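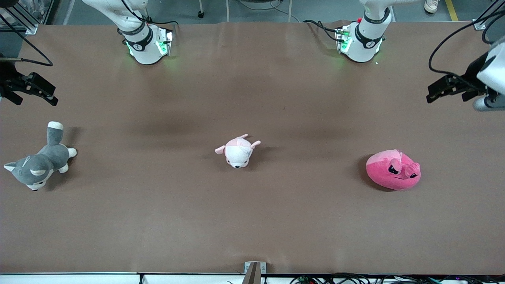 The Toy Table

My aunt ran the soft toy stall at the Dostthorpe autumn sale for longer than I had been alive, and when her knees gave out she handed it to me with a biscuit tin of change, a roll of sticky labels and the advice that I was never, on any account, to look them in the face while I priced them.

I thought this was very silly of her. I was a grown woman with a mortgage and a job in the rates office at Totby, and I had priced all sorts of things in my time, including a whole houseful of my grandmother's china, which I managed without a tear (well, one, over the gravy boat). So on the evening of the 9th November I carried the last three toys through to the big brown table, put them down in a row with plenty of room between them, made myself a pot of tea, and looked every one of them straight in the face.

There was a husky, a puppy and a pig.

The husky had gone down on his side at once and stayed there, with his grey and white tail up in the air behind him and his paws stuck out, like a dog who has heard the word "bath" and decided to be too heavy to lift. I knew where he had come from, as it happened. He had arrived in October in a bag from a house on Aguirre Road, along with a kettle and a great many jigsaws, and the boy who carried the bag up the step had been at that long-legged age when they won't hold your hand any more. He had put it down very carefully. Then he had gone back to the gate, and stopped, and come all the way up the path again to tell me that the dog didn't like being at the bottom.

"I'll see he's on top," I said, and he nodded as if we had shaken on it.

So that was the husky, and you can imagine how I got on with writing 55p on a sticker and pressing it to his ear. I wrote it out nicely enough. I even peeled it off the roll. Then it sat on the end of my finger for the whole of a cup of tea, and after that it went on the side of the teapot, where it stayed until Christmas.

"We'll come back to you," I told him, and moved along.

The puppy was a small thing, pale pink and white, flat on her belly with her face down and her ears flopped out to either side. She had two tiny black eyes, hardly more than dots, and she looked for all the world as though she had been told to wait there and not make a fuss, and was being extremely good about it. I had no story for her at all. She had been left on the step overnight in a shoebox, no note, nothing, and I found that was worse than knowing, for I sat there making one up. I gave her a little girl with a cough. I gave her a long car journey and a hospital with a fish tank, and then I got so worried about the little girl that I had to give her a complete recovery and a summer holiday at Skornent, with donkeys, before I could drink my tea.

And then the pig. I'd been counting on the pig. He was such a bright, round, cheerful thing, deep pink at the bottom and going nearly white over the top like a pudding with cream on, and his mouth was only one thin curved line, but it was a line that had got the measure of me. A pig like that, I thought, would be happy anywhere. A pig like that would go home with the first person who picked him up and never give me another thought. I wrote his sticker. I leaned over with it.

"You'd be all right, wouldn't you?" I said.

I do know how this sounds. But it was late by then, and the rain had got going properly against the window, and there is something about a row of faces at a table, even when one of them is lying down, that makes you mind your manners. I found I had poured a little milk into a saucer. I don't know who I thought was going to drink it.

The telephone went while I was looking at the saucer, and it was my aunt, who always rang on the eve of a sale to see that I had remembered the carrier bags. We had made £944 between all the stalls the year before, and this year the hall roof fund wanted 1000, and she had been lying awake over it. She asked me about the tombola and the weather and whether the urn had been descaled. Then there was a pause, and I could hear her clock.

"You've looked at them," she said.

"Only the last three."

"Oh, love," said my aunt.

She told me, then, about the giraffe. I'd known that giraffe my whole life; he had stood on her landing with his neck mended in blue wool, and I had always supposed he was hers from when she was small. He was from her first sale, she said. So was the elephant in the spare room. So, it came out bit by bit, were the two rabbits, the seal and the knitted owl I used to be sick on, and every year she had paid for them herself, over the odds, and put the money in the tin before the doors opened so that it was all above board.

"What did you give for the giraffe?" I asked.

"Never you mind," she said. "Put the dog on top of something. They don't like being at the bottom."

I said I hadn't told her about that. She said told her about what, and had I got enough carrier bags, and then she rang off to let her cat in.

I stood for a bit with my hand on the receiver. Then I fetched my purse, put three notes in the biscuit tin and went up to find a spare blanket, with the husky over my shoulder, the puppy in my cardigan pocket and the pig under my arm, still smiling.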